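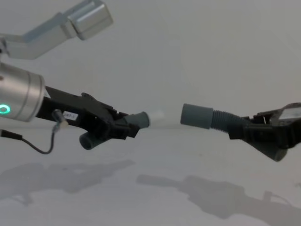 # About Myklebust

Myklebust is a school for people who would like to write a letter and have it answered. We teach correspondence: complaints, condolences, thank-you notes, cover letters, the awkward email to a landlord, and the even more awkward email to a brother. Classes meet in the evening, on the second floor, above a shop that sells doorknobs. Ring the bell marked Devov. It has been marked Devov since before we moved in, and changing it would require a letter to the building management, who don't answer letters.

## How we started

Sunita Dvorak spent most of her working life in the complaints department of a mail-order furniture company called Wilus. Her job was to read what customers sent in and decide what they were asking for. In a typical year she read over 2,000 letters, and she will tell you that a good half of them never got around to making a request. People described the wardrobe. They described the weather on the day the wardrobe came, and the delivery driver's attitude. Then they signed off with "I trust you will act accordingly," and Sunita was left to guess what accordingly looked like.

When Wilus closed its complaints department (customers were invited to use a form with a dropdown menu), she rented a room and put up a notice offering to teach people how to complain. Two came. One was lost and wanted the doorknob shop. The other was Idun Ljungberg, who had been arguing with her water company for most of a winter and was losing on style.

Idun got her refund that April. She also got interested, stayed on to help, and now teaches the condolence and apology classes, having decided that complaint was Sunita's territory and somebody ought to cover remorse.

## What we teach

Our main course is called Burner. It runs for 8 weeks and takes its name from the first assignment, in which you write the letter you really want to send, with all the adjectives, and then don't send it. You keep it in a folder. In week five you take it out again and find the one sentence in it that was worth the stamp. Most people find it near the bottom of the second page, after they had run out of insults.

We also offer:

- **Sorry, Part One.** Apologies that don't contain the word "if."
- **Sorry, Part Two.** For people who took Part One and sent the letter anyway before class was over.
- **Dear Sir or Madam.** Job applications, with an emphasis on leaving things out.
- **Sorry for Your Loss.** Short, quiet, and usually full. Bring a pen you like.
- **Per My Last Email.** Office correspondence. Please don't enroll together with the coworker you're writing about. It has happened.

Nobody is graded. Sunita does underline things, and after a while you get to know what the different underlinings mean. 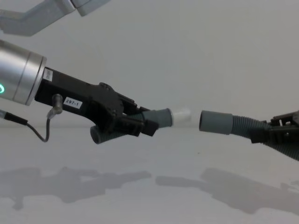 *Two arms and a segmented hose at a white workspace.*

## What we don't do

We don't write letters for you. We get asked this every week, often in very well written letters. We also don't do wedding vows, ransom notes, or anything to do with homeowners' associations. The last of these is a personal decision of Idun's and she'd prefer not to go into it.

We don't teach handwriting, either. Typed is fine. If your handwriting is beautiful, go ahead and use it, but the landlord still needs to know which faucet.

## The folder room

Students are welcome to leave their unsent letters with us, and a surprising number do. As of 2021-02-18 we had 2,581 of them in the back, filed by recipient. Employers take up the most drawers, followed by mothers. We don't read them. We will hand yours back any time you ask, provided you remember who you were mad at.

## Joining a class

New sections open whenever enough names pile up on the sheet by the door. To get on it, write to us and tell us which course you want and which evenings you can manage. A few lines will do. Sunita reads everything that comes in, and if your letter doesn't contain a request, she'll put you in Burner.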